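About Windar

Windar started at the back of a hardware shop on Srivastava Lane, with one bench, two borrowed chairs and a kettle that took forever. Seema Pant and Kuldeep Awasthi had both spent years in other people's workrooms, and they had the same complaint: good people lose half their day looking for things. So they began setting up storage for small labs, clinics and repair shops, one set of shelves at a time, and somehow we're still at it.

These days there are 20 of us, and we look after workrooms for over 1171 customers across the region, from single-bench dental labs to a college that wanted its whole supply floor re-shelved before April. We plan the room with you, bring the cabinets in, fit them, label them, and then (this is the part we're fondest of) come back after 6 weeks to see what you've changed. People always change something. We like finding out what, and quite a few of our better ideas have come from a customer who simply moved a tray to a spot we'd never have picked.

Our own workroom is run the same way. Open shelving at a height you can reach without a stool, plenty of space left in each compartment, and a proper office chair close by for the fiddly jobs. Aarti Prajapati, our workroom manager, is firm about that spare space - a shelf that's full on Monday has nowhere to put what turns up later in the week.
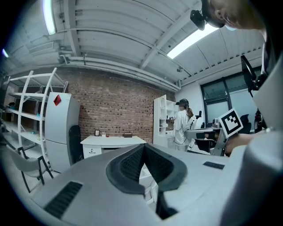
She also started our end-of-day tidy, when everybody puts away whatever they've had out, whether or not it was theirs to begin with. It takes nine minutes if we don't chat, and we do chat, so allow a bit longer. New starters spend their first week on it with Omprakash Awasthi (Kuldeep's uncle, and yes, he'll tell you all about the hardware shop), and by the end of that week they know where everything lives and most of our stories too.

We make two ranges of our own. Skila is the plain open cabinet most people begin with, and Jevivetti is the deeper one, made for bulky supplies and favoured by anyone who buys gloves by the carton. Both come in whatever colour you like, although Seema will gently steer you toward white, and she's usually right.

If you'd like to have a look before you decide, come by. Renu Bajpai runs our open mornings every second Saturday, starting at 9, and she's happy to go through a sketch on the back of an envelope if that's all you've got so far. Bring your measurements, and bring the kids if you need to. The kettle is much quicker now.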